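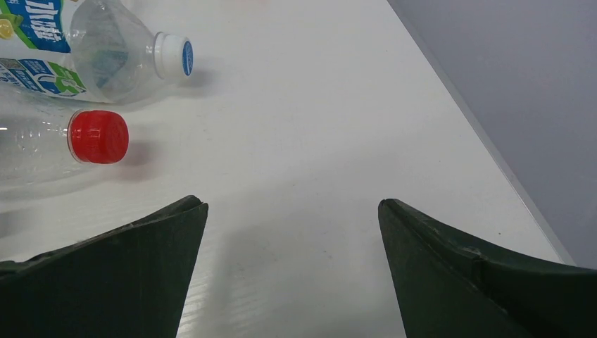 Refund bottles: do you keep the caps on or take them off?

libor_polak
Hello everybody. I moved to Usau last January and I am still learning how the bottle return works in our area. In my old country we brought the bottles back to the shop and the cashier gave us a paper. Now I save clear drink bottles in the garage, and my neighbour told me the depot does not accept them if the cap is on. But the leaflet from the council says to leave the caps on. Which one is correct? I have two full bags and I would like to go before 11 in the morning, when the queue is still short.

marnie_k
Depends on the depot, mate. Wostari Road wants lids off. They've got a separate tub for them by the door.

tolly77
Not for a while they haven't. I was at Wostari Road last month and the girl on the counter said lids on is fine. The machine doesn't care. What it does care about is crushed bottles, because it can't read the barcode.

marnie_k
Well I was there too and the sign is still up.

tolly77
The sign is up, yes. Nobody has taken it down. Ask at the counter.

libor_polak
Thank you both. So I understand the sign is old, or maybe the girl is new. I will telephone them. One more question: must I wash the bottles? And do the labels have to stay on? My wife removes all the labels, she has a lot of patience for this, and now I am afraid that she made them worthless.

greyhen
Labels on, sorry to your wife. No barcode, no ten cents. Anything without a label can still go in the yellow bin at home, so it isn't wasted. A quick rinse is enough, and let them drain so your boot doesn't smell of old lemonade.

wuyts_fan
Disagree about the rinse. Using drinking water to clean rubbish is silly in a dry year. I never rinse and I've never had one refused.

greyhen
I said a quick rinse. Half a cup of water, and you can use the same half cup for the next bottle. If you store them in a garage over summer you'll get ants otherwise. I speak from experience.

marnie_k
Ants and then cockroaches. Rinse them.

libor_polak
I telephoned. The man was very polite. He said the caps can stay on or go off, as I prefer, but with the caps off the bags pack down smaller. Small loose caps they do not want in the bag, they should go in the tub. So marnie_k and tolly77 are both a little bit right. He also said the limit is 500 containers for one visit if there is no booking. I do not have so many, my family drinks mostly tea.

About the labels greyhen is right, unfortunately. I have told my wife.

tolly77
Good on you for ringing. If you're ever over the limit, the Busix depot takes bookings over the phone, and they're open until 7 most evenings. The colour of the bottle doesn't matter there either.

wuyts_fan
Busix also pays into your bank account if you want. It takes a few days though. I prefer the cash.

libor_polak
I also prefer the cash, it will be for my daughter's swimming lessons. I have one milk bottle too, the big white kind. Does it count?

greyhen
Plain milk doesn't here. Yellow bin.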